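Jobs > Operations > Handling and sorting > Ref. 3293

Search vacancies Keyword or reference Go

Small-object handling operative, Garnesthorpe (fixed term)

Onska is recruiting operatives for the Arnham sorting task at its Garnesthorpe office. The posts are fixed term, seated for most of the shift, and start in July.

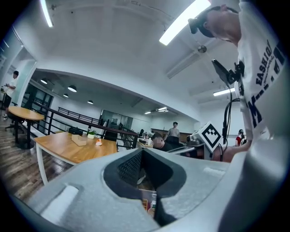 The work consists of picking up, turning, placing and packing small household objects at a bench, following a written sequence. Each sequence is short. It is repeated with the objects in a different starting position each time, and the repeat is as important as the first attempt. Applicants should expect a high degree of repetition and should be comfortable with it.

Reference: 3293
Employer: Onska
Site: Garnesthorpe, open-plan floor
Reports to: Mpho Msimang, bench lead
Posts available: 2 full time, plus a reserve list
Hours: early shift or late shift, fixed for the length of the contract

The task

The Arnham object set holds 500 items. They are small enough to be lifted with one hand and are grouped by shape, weight and surface. Typical items include bottle caps, sponges, toy blocks, pegs, spoons, keyrings, tape rolls and lidded tubs. The set is stored in numbered trays, and each tray has a printed card showing what belongs in it.

There are 47 sequences in the current schedule. A sequence names the tray, the starting layout, the order in which objects are moved and the finishing layout. Some end with the objects sorted into compartments, others with a packed and closed box. A small number require an object to be taken out of one container and put into another without touching the rim of either.

Operatives work through the schedule in the order given by the bench lead. Sequences may not be swapped or shortened. Where an object is dropped, the operative leaves it where it has landed, marks the attempt as void on the sheet and begins again from the starting layout.

Duties

Lay out objects at the start of each sequence according to the tray card.
Carry out the sequence at a steady pace, using the hand specified on the sheet.
Record each attempt as complete or void, with a short note where something departed from the written order.
Wear and adjust head-worn and hand-held equipment as instructed. Fitting is shown on the first shift and checked at the start of each one after that.
Return objects to the correct tray and check the tray against its card before it goes back on the rack.
Report worn, cracked or missing objects so that a matching replacement can be drawn from stores.
Wipe down the bench and coil loose cables at the end of the shift.

Stores are supplied by Potgieter, and deliveries come to the goods door. Operatives may be asked to help unpack a delivery and label new trays. Individual boxes are light, but the work involves bending and some reaching above shoulder height.

Person specification

Essential

Steady hands and the ability to pick up small items repeatedly without strain.
Good near vision, with or without glasses. Glasses can be worn with the head strap, although thin arms are more comfortable.
Able to lean forward over a bench for short periods with the head tilted down.
Able to read and follow a written procedure in plain English.
Clear handwriting. Attempt sheets are kept on paper and copied up at the end of the shift.
Able to tell similar colours apart under office lighting. A short sorting check is given at interview.

Desirable

Previous work in packing, picking, kitting, light assembly, laboratory preparation or textiles.
Experience of stock counts or of working to a tray or bin system.
Use of both hands to a similar standard. Several sequences are left-handed — right-handed applicants are given practice time on these before any attempt is recorded.

No qualifications are required. Training takes place on site and is paid at the full rate.

Working conditions

The benches are in a shared office, and other staff will be working nearby. There is some background noise. Radios and earphones are not used at the bench, as start and stop instructions are given by voice.

Breaks are scheduled after every block of sequences and must be taken away from the bench. Equipment worn on the head is removed for every break. An operative who feels discomfort in the neck, wrist or forearm should stop at once and tell the bench lead; the sequence in progress is marked void and nothing further is recorded against the operative.

Ordinary indoor clothes are suitable. Short or close-fitting sleeves are preferred. Rings, bracelets and watches should be left in a locker, and long hair tied back. Lanyards are not worn at the bench. Flat shoes are advised for those helping with deliveries.

Recording and consent

Bench work is recorded on video. The recordings show hands, forearms and the objects being handled, and may also show the operative's face and clothing, or those of a colleague standing close by. Successful applicants will receive a consent form before the first shift, setting out what is kept and for how long. The form must be signed before any work at the bench. Applicants who would prefer to read it before interview may request a copy.

How to apply

Applications should be made in writing to Mpho Msimang at Onska, Garnesthorpe, quoting reference 3293. Please include:

a CV of no more than 2 pages;
a short note on any work involving repeated handling of small items;
preferred shift, early or late, and whether the other would be acceptable;
your stronger hand;
any adjustment needed at the bench, such as seat height or lighting.

A covering letter is not needed. Interviews are held on site and include a practical exercise using one tray from the Arnham set. The exercise is scored on accuracy and on the state of the tray afterwards. Speed is not scored.

Applicants placed on the reserve list will be contacted if a post becomes free during the contract. Those who have applied under an earlier reference need to apply again — previous applications are not carried forward.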